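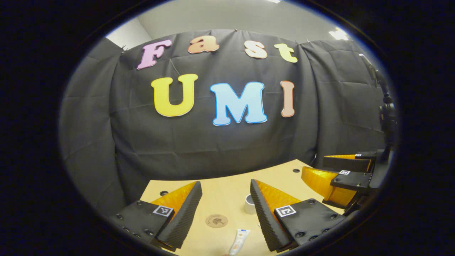
Session 8: The Squeeze That Went Too Far

Welcome back, everyone, and thank you for the good questions after the last session. Today we look at a fault that cost us most of an afternoon, and I think you will learn more from it than from any of our clean runs.

The task was tabletop clearing, with a roll of tape, a coaster and a slim squeeze tube. The ribbed orange fingers are soft, and I'm afraid we all trusted that softness a little too much. On run 15 the fingers closed on the tube and simply kept closing. Jericho Mangubat hit the stop, bless him, but the cap had already gone and there was cream on the table.

The log showed fault 2831, a lost width reading. One marker on a finger mount had dropped out of view, and our software held the last good value for 18 frames – so the controller believed the fingers were still open.

Before the lab, please:
– Read Chak-lun Mak's notes on stale readings.
– Find where the Samonte code holds the old width, and make it stop the motor instead.
– Try your fix on the tape roll first, and leave the tube until I have come by to look.

Keep your free hand on the stop button throughout, please, even for slow runs.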